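Ya está aquí Mamby, y tenía muchas ganas de contároslo

Llevo desde abril mordiéndome la lengua, así que voy al grano: en Atalwood estrenamos Mamby, nuestro servicio de recogida de textil y papel usados para oficinas y talleres pequeños. Empezamos en Ridura, que es donde tenemos la nave y donde me conozco hasta los badenes.

¿Cómo va? Te apuntas en la web, eliges franja (la primera sale a las 9 de la mañana, madrugadores) y pasamos a por tus bolsas. Lo que se puede volver a usar se queda en la comarca y el resto viaja a la planta de Stoica, con la que acabamos de firmar.
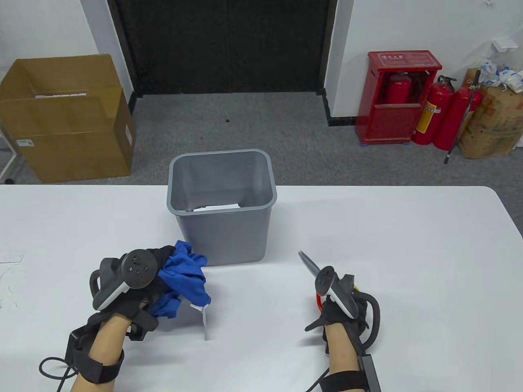 Papelera gris y tela azul sobre una mesa blanca.

En la prueba participaron 41 locales y juntamos 1.119 kilos - yo había apostado por la mitad y me tocó pagar las cañas. También aprendimos cosas: las bolsas grandes no caben por media escalera del casco antiguo, de modo que ahora las damos más pequeñas y con asas (¡gracias por las quejas, de verdad!).

Las primeras 100 altas tienen el trimestre gratis. Si eres prensa y quieres venirte una mañana en la furgoneta, escríbenos desde el apartado de contacto - hay sitio para dos y el café lo ponemos nosotros.

Gabinete de comunicación de Atalwood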